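Short fiction | Machines
Reading time: 1 minute

Take 40

The quota for the Pleltstead contract was 1,000 usable examples, and Gudrun Brinkmann had passed 39 since seven that morning. A usable example began with both arms clear of the tray and ended with the cup on it. Anything in between was recorded at full rate and kept, including her mistakes.

Take 40 failed on the grasp. The right gripper closed early and pushed the cup towards the plate. She marked it F2, premature closure, and reached for the reset pedal.

"Leave it," said Tarun Rathore, from the other desk. "Correct it and carry on. Rothe wants recoveries."

"Since when?"

"January. The model only ever saw you get it right. When it missed, it stopped - it had no record of what came next."

She opened the fingers, backed off 5 centimetres and waited for the force reading to settle. Then she went in again, lower. The cup came up. She set it down beside the spoon and held still for the two seconds the protocol required.

Rathore changed the code to R1 and saved the file. She put everything back, moved the notebook a little and drew the arms away.

"Forty-one," she said.
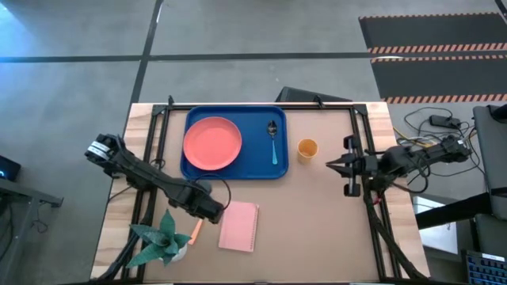 Start position, cup outside the tray.

Contact the editors | © Prornside Stories | Back to top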